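Collecting Demonstrations for Two-Arm Cloth Handling
Speaker notes, Corina Eberhard, Makuvix. Tuesday, April 30, 2019

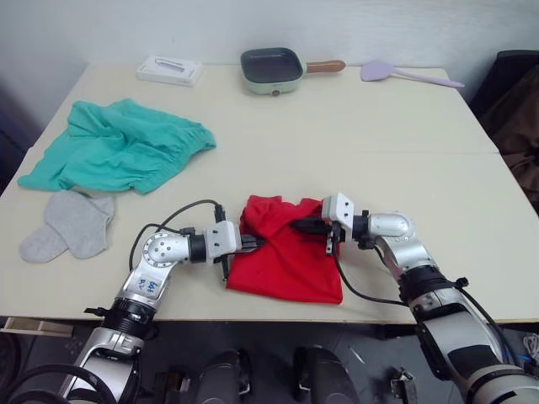
Why collect examples by hand when a simulator can produce them overnight?
Simulated cloth still bends and slides differently from a real shirt, and a policy trained only on it tends to fail at the first grasp.

Slide 2. Setup
Two arms, one table, one view from above the bases. Both grippers are on the red cloth: left gripper on the left side, right gripper at the upper right corner, where the fabric bunches. Point out the cable arcing over the left arm. Cable routing limits wrist rotation, so mention it before someone asks about reach.

Slide 3. What one example contains
Joint positions for both arms, gripper opening, camera stream, a text label for the task. All on one clock. The early Gilberg recordings had separate clocks for left and right and had to be thrown out. Say this plainly, it cost us most of September.

Slide 4. Clutter
The teal garment, the gray socks and the skillet stay on the table during a cloth task. Do not clear them between tasks. A model trained on a bare surface learned to reach for the largest patch of color. Pause here. The Frei group will want to argue for a staged approach, clean table first. Fine for debugging, but keep those runs out of the training set.

Slide 5. Counts
397 accepted examples in the current set. Accepted means the operator finished the task and a second person watched the replay. Each garment gets 3 starting states: flat, folded, crumpled. Read the definitions aloud, the audience will otherwise assume crumpled means dropped from a height.

Slide 6. Errors and recovery
Keep missed grasps if the operator recovers within the same run. Cut the run if a hand enters the workspace. Do not trim idle time at the start by eye. Use the Erkex script, which cuts at first joint motion on either arm.

Slide 7. Operators
Styles differ. One operator moves both arms together, another parks the left and works with the right. Mixed in one set without an operator tag, the policy averages the two and hesitates. Tag every run. Show the plot, skip the equation unless asked.

Slide 8. Open items
Gripper force is not recorded yet. Label wording needs a fixed list. Thin fabrics are next, starting with the scarf set. Questions, then hand over the clicker.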